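Subject: Re: [quilt-and-closet] black knits on the bed, and what to do with them
From: Damián Bautista

Hello everyone,

I meant to answer this in June, when it first came up, and then I got busy and it slid down the page, so forgive me if the original poster has long since folded everything and moved on with life. Here is the bit I wanted to pick up:

> I have a wardrobe with real doors and a good deep shelf, and my black
> sweaters still end up on the bed every evening. I fold them, they slump,
> I pull one out and the rest come with it. Also they pick up every bit of
> fluff from the quilt. Does anyone fold on the bed and like it, or should
> I clear off the kitchen table and do it there?

I fold on the bed and I like it very much! My mother folded on the bed, and I suppose I never considered any other place. It's the right width for a sweater with its arms out, it's soft on the knees if you kneel up to it, and if you get tired halfway through you are already where you want to be. The kitchen table is too hard and too small, and in my house there is always a ring of something sticky on it.

The one thing I'd say is to mind what is underneath. I keep a plain printed cotton with little flower sprigs on the bed, and the cartoon quilt (my niece's choice, years ago, and I have grown fond of the bear and the mushroom) gets pushed back before I start. Smooth cotton lets a knit slide, so you can square it up with the flat of your hand. On anything brushed or fleecy it drags, and that's when the fluff gets in.

Black fabric on the bed, with the sun coming in on the second and third:
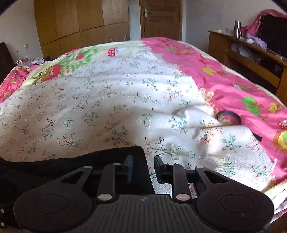
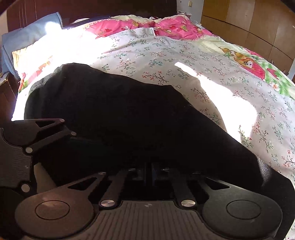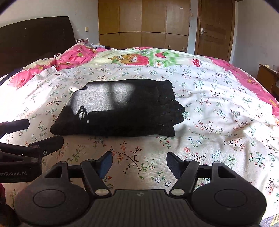
Now, the folding. I used to do thirds, the way they do it in shops, and I had the same slumping you describe. What cured it for me was going flatter and wider. Sleeves straight across the back, one over the other, then the sides in only as far as the shoulder seam, then up once from the hem and stop. You get a big flat rectangle that looks too large for the shelf, and it probably is if your shelf is a narrow one, but mine takes two stacks side by side and they stay put. I don't go higher than 7 in a stack. I tried 12 one winter and it leaned like an old fence.

As for the fluff, do your looking by the window. Under the ceiling light a black sweater is simply black, and you put it away feeling pleased with yourself, and then you step outside in it and there is half the bedroom on your shoulder. Low sun across the surface shows you all of it - specks, pills, the cat if you have one. I go over mine with a damp hand, always in the same direction, and then leave them flat for a while before they go in.

Somebody else on the list (I've lost the message, I'm sorry) asked whether I still use the Flakico shelf dividers. I do, both of them, though one has lost a foot and I've wedged it with cardboard. The Triveo hanging pockets I gave up on. They were fine for scarves but a heavy sweater pulled them out of shape.

If anybody has found a good way to store the quilt itself over the summer, I'd be glad to hear it. Mine is bulky and won't go on the top shelf without a fight.

Warmly,
Damián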